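Jillonport Community Board > Home & Laundry > Storing down jackets over summer

quiltedout
Wednesday, December 6, 2023
Got my winter things out and my puffer is flat. It went into a vacuum bag in April and came out like a pancake. It's a Lilov, bought on sale for 60 dollars, nylon shell. Is it ruined or can I get the loft back?

Mine is the magenta one. I've had it on the bed since this morning and keep shaking it out.
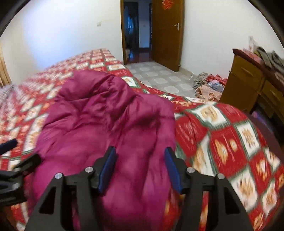 The sleeves are the worst. I can feel clumps near the cuffs. I don't own a dryer, so it would mean a trip to the laundromat.

hivside_road
Go to the laundromat. Low heat, 5 tennis balls, and stop every so often to break up the clumps by hand. Mine took two cycles.

pegboard188
Vacuum bags are fine for a few weeks, not for a whole summer. Hang it in a closet.

marlo_t
Disagree on hanging. The down slides to the bottom of each baffle. I fold mine loosely in a cotton pillowcase on the top shelf.

pegboard188
The baffles are sewn shut, it can't slide far. Mine have hung for years.

marlo_t
It slides enough. Depends on the jacket I guess.

hivside_road
Either one beats the vacuum bag. Also wash it before you put it away. Body oil flattens down too, and a dryer won't fix that.

quiltedout
It was not washed, so that may be part of it. Regular detergent?

user831
Down wash, a small capful, front loader only. Mofokeng Hardware had some by the register last time I was in. Run an extra rinse.

quiltedout
OK. Wash first, then the dryer with the tennis balls. Will go Saturday and post how the sleeves come out.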